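Call for participants: two-arm tabletop build, Dastotell shared workshop

Dastotell is looking for 4 people to join the second phase of a tabletop robot build at the Faroston workshop. The first phase covered the frame, power supply and wiring. The second covers gripper hardware, calibration and task trials. Sessions run on Saturday from 13:00, three hours each, starting in February. Bench space and tools are provided. There is no pay; parts are covered by the workshop.

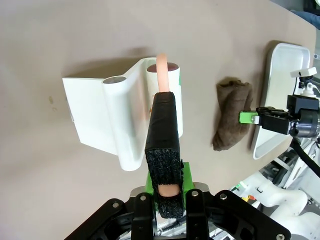 Participants will work in pairs, one on hardware and one on software, and swap halfway through. Hardware work means fitting and replacing finger pads, routing cables and checking fasteners. The current trial is placement into a narrow target: one arm holds a pale pink cylindrical piece upright against a black foam pad, with a white holder with two upright tubes standing ahead of it on the table. The second arm works from the right side, over a white tray. Trial layouts will change during the phase, and pairs may propose their own.

You should have:
– basic Python, enough to read and edit a control script
– experience with hex keys, crimping and a multimeter
– availability for at least 3 of every 4 sessions

Useful but not required: CAD, 3D printing, camera calibration.

Each pair logs 20 trials per session in the shared sheet, including failed ones. Software and part files stay in the Zereria project folder and are open to all members.

To apply, send a short note on something you have built or repaired to the Faroston front desk, subject line "Zereria phase two". State which half of the work you prefer to start on. Minimum age is 18 – safety induction is mandatory before the first session.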